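Effie Tosh
Sorting out the toy cupboard this week, and oh my goodness, the things that have gathered in there since November (I blame myself, I can never throw a ball away).

Effie Tosh
My rule is one tub for the odds and ends, the bits with no set to go back to, and once it's full I stop and deal with it. It took me 22 years of tidying to get that far!

Effie Tosh
Stray bricks go in, tennis balls go in, plastic cups go in too, they're lovely for water play. 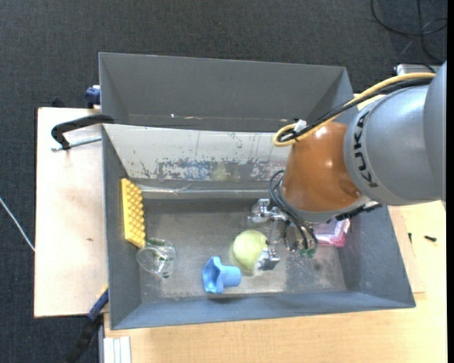

Pushpa Bisht
Do you wash the bricks first? Mine go in a pillowcase on a cool wash and come up beautifully.

Effie Tosh
A pillowcase, Pushpa! I've been doing them in the sink with a toothbrush. Trying yours tonight.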